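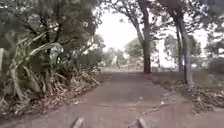
Abb. 1: Weg mit Rechtskurve, links die Flachs-Pflanzen, rechts unten die Fuge

Ticket 571 — Fuge im Asphalt und Laub auf dem Weg
Projekt: Wegepflege Sterareck
Eröffnet: 23. Juli 2018
Status: teilweise erledigt
Priorität: mittel

Ursprüngliche Meldung

Hallo zusammen, ich mach hier mal ein neues Ticket auf, das alte zum Thema Laub ist ja geschlossen und ich wollte das nicht wieder aufwärmen. Es geht um den Asphaltweg durch die Grünanlage, und zwar um das Stück vor der Rechtskurve. Da läuft schräg eine dünne Naht über den Belag, vom rechten Rand nach vorne weg. Auf der rechten Seite davon ist der Asphalt etwas heller und glatter. Ich kann vom Bild her nicht sagen, ob das nur eine Anschlussfuge ist oder schon ein Riss. Mit dem Fahrrad merke ich jedenfalls einen kleinen Ruck, wenn ich drüberfahre (ich hab extra dreimal gewendet, die Leute haben schon geguckt!).

Zweites Thema ist die linke Seite. Diese flachsartigen Büsche mit den langen Riemenblättern sind ja wunderschön, aber sie hängen ordentlich über, und darunter liegt ein ganzer Streifen braunes Zeug, altes Laub und abgestorbene Blätter von eben diesen Pflanzen. Das rutscht langsam auf den Asphalt. Die toten Flachsblätter sind dermaßen zäh, die wickeln sich um alles, was sich dreht. Frag mal meine Kettenschaltung.

Nachtrag 1

Bin nach Feierabend mit Besen und Zollstock hin. Erst gefegt, dann gemessen. Die Naht habe ich auf 300 cm Länge abgetastet, da ist der Höhenunterschied fast überall so gering, dass eine Münze flach liegen bleibt, ohne zu kippen. Nur an einer Stelle nah am Rand geht es spürbar runter, 12 mm. Da kommt also wohl mein Ruck her. Mit dem Schraubendreher reingestochert: unten fester Grund, kein Hohlraum, soweit ich das fühlen konnte. Etwas Erde und ein paar Krümel Bitumen kamen mit raus.

Die Flecken auf dem Belag habe ich auch probeweise geschrubbt, mit Wasser und Wurzelbürste. Hat gar nichts gebracht. Die dunklen Stellen bleiben dunkel. Stört mich ehrlich gesagt auch nicht, ich schreib's nur auf, damit das keiner nochmal versucht.

Nachtrag 2

Rückmeldung von Bodden ist da, die hatten den Weg damals asphaltiert. Laut deren Plan endet genau dort ein Bauabschnitt, also Anschlussfuge und kein Riss. Puh! Die Fuge hätte aber vergossen werden sollen, und davon ist an der tiefen Stelle nichts mehr übrig. Sie wollen das im August mit Heißverguss nachziehen. Ein Angebot für die ganze Strecke haben sie gleich mitgeschickt, 1.554 Euro, das finde ich für so eine dünne Linie schon happig. Ich habe geantwortet, dass wir erst mal nur das Stück am Rand wollen und den Rest beobachten.

Nachtrag 3

Jetzt zum Grünzeug. Laubbläser kann man bei dem Streifen vergessen, der pustet die kleinen Blätter quer über den Weg und die langen Riemen bleiben liegen, wo sie sind. Was prima geht: breiter Rechen mit festen Zinken, immer längs vom Asphalt weg ziehen, und die toten Blätter am Grund der Pflanze einzeln mit der Gartenschere abnehmen. Nicht reißen, sonst hat man die halbe Pflanze in der Hand. Handschuhe nicht vergessen, die Kanten sind fies.

Alles komplett wegräumen würde ich übrigens nicht. Unter den Büschen darf der Mulch gern liegen, da freut sich der Boden, und mir geht es wirklich nur um die Handbreite direkt am Asphalt. Die Zweige vom großen Baum links habe ich in Ruhe gelassen, dafür gibt es ein eigenes Ticket bei Adar.

Stand jetzt

Laubkante: erledigt, bitte nach dem nächsten Wind nochmal gucken.
Überhängende Flachsblätter: die abgeknickten sind ab, die grünen bleiben dran.
Flecken: keine Maßnahme.
Fuge: wartet auf Bodden. Bis dahin mit dem Rad lieber etwas weiter links halten — und nach dem Verguss messe ich an derselben Stelle nochmal nach und trage den Wert hier ein.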